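Elis Hughes will stay on as member for Wiston after all, ending weeks of guessing about whether the popular backbencher would walk away from politics before the next election.

Hughes told a packed branch meeting at the Grerkport hall that the decision had taken most of the summer. The room was on its feet before the sentence was finished, and it took a good minute for everyone to sit down again.

"I came close to going," Hughes said. "I had the letter written. I read it out loud in the kitchen one night and didn't like the sound of it."

It's terrific news for a part of the state that has had more than its share of short-term members. Hughes won the seat by 29 votes at a by-election and has since become one of the hardest working locals in parliament, with a street stall in Iyer every second Saturday and a habit of answering letters by hand. (Some of the replies are stuck up behind the counter at the Iyer bakery, and they're well worth a read if you're in the queue!)

Talk of a resignation began before Christmas, when Hughes gave up a place on the transport committee and missed 2 sitting days in a row. Party colleagues said at the time that it was a family matter and left it there. Hughes confirmed as much at the meeting, thanked people for the casseroles, and asked for the rest to stay private.

The change of heart clears the way for what could be a cracking contest. Two other names had been floated for preselection, and both are now expected to look at the neighbouring seat of Cleltska, where the sitting member is retiring. Nominations there open in August. Cleltska hasn't changed hands in 28 years, and for the first time in ages people are talking about it as a real race.

Hughes has already set out what the next stretch will be about. Top of the list is the Grerkport to Iyer bus, which still stops running at six in the evening, followed by the long-promised upgrade to Wiston District Hospital. The hospital plan covers new operating theatres, a proper day surgery ward and 40 more parking spaces, and Hughes wants the money locked in before the budget.

"People in Wiston shouldn't have to drive half a day for an operation they could have at home," Hughes said, to the loudest cheer of the night.

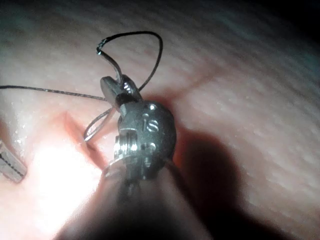 *A robotic surgical instrument holding a suture thread. New theatres are part of the Wiston hospital plan.*

The other side was gracious about it. A spokesman for the local opposition campaign said Hughes was "a decent person and a pain to run against", and promised a candidate would be named soon.

Hughes is back in parliament when it sits next week, and the Iyer stall returns on Saturday morning outside the post office. Bring your questions, and a hat, as there's no shade on that side of the street.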